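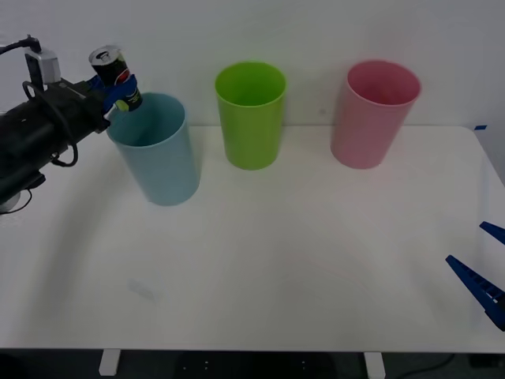 Drink can and light blue cup, white tabletop.

Stodolard Tail Bag, 18 liters: a review after 2,000 miles

I bought this bag before the spring charity ride in Zodcombe, when my old one lost its zipper. I paid 58 dollars for it in the club shop. It has now been on my motorcycle for 2,000 miles, most of them on group rides, where one goes slowly, stops often and opens the bag many more times than on a trip alone. I will try to write down what is good in it and what is not.

The bag sits on the passenger seat or on a small rack. It is held by four straps which go under the seat, and each of them ends in a plastic buckle. The first fitting took me a long time, for the printed instructions show a seat which comes off with a key, and mine comes off with two bolts. After this is done once, the straps stay where they are and you only click the bag on and off. I can do it with thin gloves. With winter gloves I cannot.

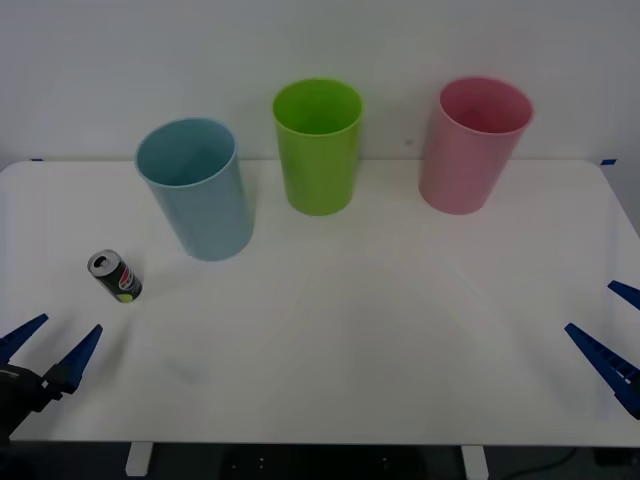
Asger Damgaard

Inside there is one large space and a flat pocket in the lid. In the large space I carry a rain suit, a tire repair kit, a spare pair of gloves, a reflective vest and a sandwich. If I leave the rain suit at home there is room for a light jacket. A full-face helmet does not go in, even with the side panels opened. The shop card says that it does. Maybe a very small helmet would.

The side panels open with a zipper and give more width. I do not recommend to use them when you ride in formation. The bag becomes wide and soft, and the rider behind sees it moving from left to right. Rodrigo Montes rode behind me to the memorial and told me at the first stop that he had been waiting to see it fall. It did not fall, but I closed the panels and have kept them closed after that.

Flags

Many people on our rides carry a flag, and this was a question for me also. The bag has a loop on each rear corner, and one could think they are made for a flag pole. They are not strong enough. I put a small flag on the left loop in April and at 40 miles per hour the pole was bent backward almost flat and the stitching began to open. A flag should be mounted on the frame of the motorcycle, with a proper metal holder. The loops are fine for an elastic net.

Rain

There is a rain cover in its own pocket at the bottom. The bag without the cover is not waterproof, and the maker does not say so either. I was late with the cover one afternoon, and in that time the lid pocket became wet enough that my route sheet could not be read anymore. The main space was damp only along the zipper. With the cover on, everything stayed dry for the whole way home, which was two hours in steady rain. The cover is bright yellow and I like this very much – cars seem to leave me more distance.

One thing about the cover: it has to be pulled well down at the front. If the front edge is loose the wind gets under it and it fills like a balloon. A small clip would solve this. I use a clothespin.

Compared with the Getura

Ehsan Sial has the Getura bag, which costs more and looks nearly the same from a distance. We put them next to each other in the parking lot before the start. The Getura has thicker fabric and metal hooks, and the zipper runs better. It also has a stiff bottom, so it keeps its shape when it is empty. Mine folds in the middle unless I put a piece of cardboard in it. On the other side, the Getura is heavier and its handle is on the side, so that everything slides to one end when you carry it. The Stodolard has the handle on top, in the correct place.

Ehsan thinks his bag is worth the difference. For a person who commutes every day I would agree with him. I ride for pleasure from April to October and I would buy the cheaper one again.

Wear

The color has gone from black to a dark gray on the lid, where the sun reaches. One zipper pull broke off in the second month and I replaced it with a piece of cord. The stitching is good, apart from the loop which I damaged by myself. Under the bag the paint of my tail piece has got fine scratches. I should have put a protective film there before the first ride, and I would advise you to do this, above all if your motorcycle is newer than mine.

I wrote to the company about the zipper pull and received a polite answer after 7 days. They offered to send a new one if I paid the postage. I said no thank you, as the cord works.

Good: the price, the top handle, the yellow rain cover, quick to take off when the group stops for lunch.

Not so good: small buckles, weak corner loops, soft bottom, wrong information about the helmet.

I give it seven out of ten. If you have a wide passenger seat, measure it first. Jaqueline Tlapale ordered the same bag for her touring motorcycle and the front straps were too short, so she had to send it back. There is now a set of longer straps, sold separately, but I have not tried them.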